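Search this site Enter keywords Go
Home Reviews Bench Notes Parts Archive Contact
Filed under: Reviews > Manipulation > Teleop and Demonstration

Gunon Teach Kit: a review after 54 hours

The Gunon kit is a handheld leader controller, a wrist camera bracket and a recording program, sold as one package for teaching an arm by remote control. Rullstead ships it in two versions. I bought the one with the finger-level controller, which costs $734 without an arm. Yasaman Heydari set up the software and I did most of the driving. We put 54 hours on it before I started writing.

Setup took one afternoon. The bracket screws are short and the supplied hex key is soft, so use your own. Calibration asks for 11 poses. It does not save partial progress, and if the cable comes out at pose ten you begin again at pose one. The manual was last revised in October and still describes a menu that has since moved.

For the test task I wanted small parts, shallow slots and pieces a camera could tell apart. A child's wooden puzzle board with an ocean print met all three requirements.

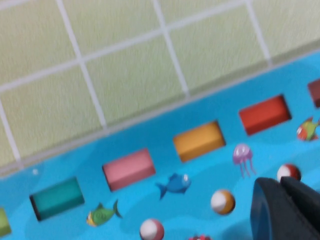

Wrist video quality is the first thing I would check in any kit of this type. Gunon records the wrist stream at a fixed exposure by default, chosen for a brighter room than mine, and fast wrist motion smears. On the row of colored blocks the pink, orange and red ones can still be told apart, but the grout between the wall tiles has gone soft and so have the block edges, and the edges are what a policy needs for a slot this tight. A shorter exposure helped. The setting is in a config file and does not appear in the interface. Slowing down helped more, at a cost of fewer demonstrations per hour.

The controller itself is good. Finger travel maps to the hand with little dead zone, and the thumb lever can be scaled separately. Latency was low enough that I stopped thinking about it by the second session. There is no force feedback. Pressing a piece into its slot is done by eye, and I pushed too hard for the first several sessions. The Baswood controller I used last year had a crude vibration cue for contact, and I missed it.
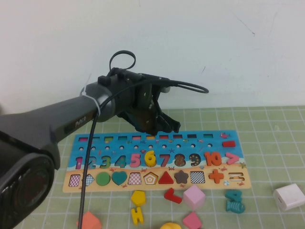
Recording is controlled by a foot pedal. One press starts an episode, a second press ends it, and a long press discards the last one. The long press threshold is too short. I lost good episodes to a heavy foot until Yasaman found the value and raised it. Discarded episodes are deleted from disk immediately, with no undo. Colm Foley, who runs the same kit with a different arm, remapped discard to a keyboard key, and I have since done the same.

Files are written one folder per episode, with joint states, commanded positions and video on a shared clock. Timestamps agreed between streams every time I checked. Export to the common training formats worked on the first attempt. The episode browser is slow with large sets, and it has no way to tag an episode by what was on the table. 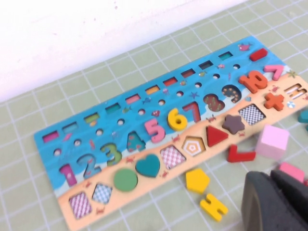
Tagging matters because the starting layout drives the result. In a set where the heart and the green circle are already seated, with the yellow pentagon and the red L-shaped piece out on the mat, the operator has a different job from one who starts with a full board. I ended up keeping a separate text file of layouts, keyed by episode number. Rullstead's support desk told me that tags are planned and gave no date.

Hardware held up, with one exception. The pedal lead has no strain relief and became intermittent after seven sessions. The replacement arrived promptly, with the same design. The bracket has not loosened.

Against the Carroll kit, which I have used for shorter periods, Gunon has the better hand control and the better file layout. Carroll has the better browser and a pedal that can be trusted. If your task depends on contact force, I would buy neither without adding a sensor.

Rating: 7 out of 10. The second version, with the simple trigger controller, is probably enough for pick and place with a two-finger gripper. I have not tested it.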